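Drei Katzen und kein freier Stuhl

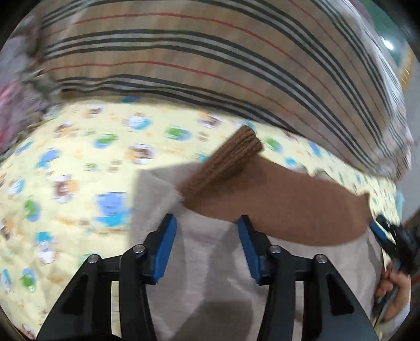
Seit Mai wohnen bei mir drei Katzen, und ich habe seitdem keinen Stuhl mehr für mich allein. Timo Wunderlich, mein Nachbar, hatte mich ja gewarnt: Kauf bloß kein teures Körbchen! Hab ich natürlich trotzdem gemacht - 100 Euro, Kunstfell, wird komplett ignoriert. Ein zerknittertes beiges Tuch und etwas Braunes, Gestricktes obendrauf, mehr wollen die drei gar nicht. Wegener, der Dickste, knetet da morgens um fünf eine Viertelstunde lang drauf herum und schnurrt dabei wie ein alter Kühlschrank.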